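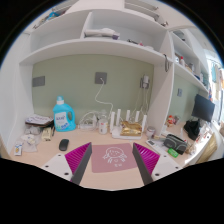
My desk stopped being a desk sometime around the end of June. I still sit at it every day, but if you asked me what it's for, I'd have to say "putting things on." The laundry detergent lives there now. I buy the big blue bottle, carry it in from the car, set it down at the back while I take my shoes off, and then it's a week later and I'm answering email next to it.

So this was the weekend I was going to deal with it!

First problem: the wall socket is right above the desk, so everything that needs power or internet ends up along that wall. The router is there (five antennas, it looks like something that wants to be fed), plus the power strip, plus the charger, plus a knot of white cables that I swear gets bigger at night. I unplugged what I could and sorted the cables out on the floor. Two of them didn't belong to anything I own anymore. One was for a Lundico speaker I gave away when I moved out of the Drutdale apartment, and that was 281 miles and two couches ago.

Then the paper. I have a flat stack of books and papers that I keep calling "the stuff to go through," and I went through it. Most of it went in the recycling. I did find the warranty card for my Sullo fan, which I'd torn the whole bedroom apart looking for, and a 1,000-piece puzzle coupon that expired last July. I was weirdly sad about the coupon.

Snacks were next. I'm a person who eats at her desk and I've made peace with that, but the wrappers and little packages had crept all the way over to the router, so now there's a rule: one snack at a time, and it stays on the kitchen side of the apartment until I want it. We'll see. I give it until Thursday.

The pink mouse pad stays, obviously. My mouse spends half its life on the bare wood next to it and works just fine there, but that round little face with its arms out is the only thing on the desk that's ever happy to see me working.

I looked at cable boxes too. Amadi makes a nice one with a lid, but it was 40 dollars and I got stubborn about it, so I used a shoebox and cut a slot in each end. It's not pretty, but it sits low against the green wall and I can live with it. I might cover it in leftover wrapping paper if I can find the good scissors.

The detergent made it to the laundry closet on Sunday night. The canister with the gray lid I still haven't found a place for, so it's back where it was.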